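Schubladen auslegen: Papier kleben oder nur einlegen?

Drucken | Als E-Mail versenden | 431 Aufrufe

PaulaAusPaju schrieb:
Hallo ihr Lieben, ich bin ja gerade dabei, Omas alte Kommode wieder schön zu machen, und komme bei den Schubladen ins Grübeln.
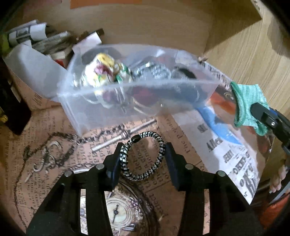 Meine Schwester schwört auf Kleister, ich habe aber Angst, dass das Papier Wellen wirft und ich es nie wieder herausbekomme. Wie macht ihr das?

Leimtopf63 schrieb:
Liebe Paula, unbedingt kleben! Dünn einstreichen, von der Mitte nach außen glattstreichen und dann über Nacht offen stehen lassen. Meine halten seit Jahren, und da rutscht auch beim zehnten Sockenpaar nichts zusammen.

Mattes Stüber schrieb:
Da muss ich dem Leimtopf leider widersprechen, so gern ich ihn lese. Ich habe im Januar zwei geklebte Schubladen abgeschliffen und dabei Wörter benutzt, die ich hier nicht wiederhole. Bitte nur einlegen, mit doppelseitigem Klebeband an den Ecken!

Leimtopf63 schrieb:
Klebeband vergilbt und schmiert, Mattes. Kleister bekommt man mit lauwarmem Wasser und Geduld wieder ab.

Elīna Kļaviņa schrieb:
Ich schneide mir dünne Pappe zu, beziehe die mit dem Papier und lege sie einfach hinein. Zum Saubermachen nehme ich sie heraus, und das Holz bleibt, wie es ist :-)

PaulaAusPaju schrieb:
Elīna, das klingt wunderbar, das probiere ich zuerst an der untersten aus! Danke euch allen, auch dem Leimtopf.

5 Kommentare | 2 mal geteilt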